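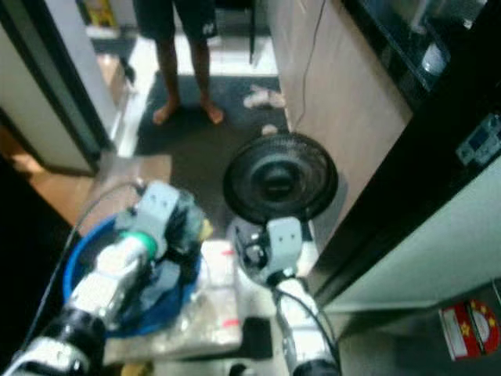

How long does a new operator need before their demonstrations are good enough to keep?

Our operators took 13 sessions on average. The first few sessions go to learning how far the arms reach and how hard to close the grippers. After that the main problem is speed – people rush, and the recording shows stops and corrections that we don't want the policy to copy.

Progress report, Medve household tasks project
Prepared for Birkmont by Parveen Gondal, March 27, 2026

Demonstrations
We now have 1142 accepted demonstrations. The target for the end of this period was 100 per task, and every task has reached it except folding, which is behind. Folding episodes take longer and more of them are thrown out at review. We have moved one operator from the sorting task to folding until the gap is closed. 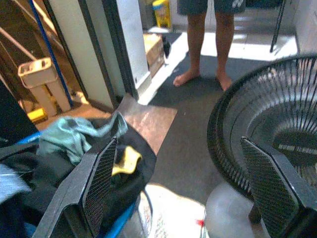 Wrist views are now recorded in every episode along with the head view. Lornow asked for this in the last review, and it has made the reviewers' work easier. In the head view an arm often covers the thing being picked up. At the wrist, both fingers and their mesh pads are in view with the floor between them, and so are the fan and a heap of fabric with a teal-green cloth on top. Bright sunlight is still a problem. A patch of floor between the fingers is close to white, and we want to know how much this matters before we record more at that time of day.

Remote control
The delay between the operator's hand and the gripper was the main complaint in the first half of the period. Andine replaced the control software in early March and complaints have mostly stopped. Two operators still prefer guiding the arms by hand for the slower tasks, and we have let them continue.

Next period
Finish folding. Train the first combined policy on all tasks. Run 15 trials per task in a home that was not used for recording – we have one agreed and are looking for a second.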